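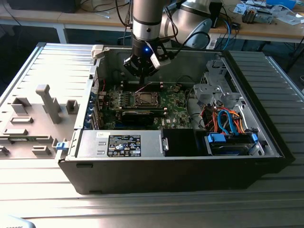 The arm over an open Dell workstation, with the side panel set down next to it.

Caltumeo 2 planner is out, and I've been playing with it all week

The folks at Kostine pushed version 2 of their Caltumeo motion planner in December, and I finally got to try it at the Badden shop. It's built for tight spots like the inside of a PC case, where cables and brackets leave a gripper very little room. The old release wanted a hand-drawn keep-out box for every one of them (I hated that part!). Now it builds them from depth data, and Kostine says it tested the planner on 3,532 paths. My favorite bit is the replay tool — you can scrub through a plan before the arm moves. Yordanov grippers are supported from day one, and loose wires still need manual tagging.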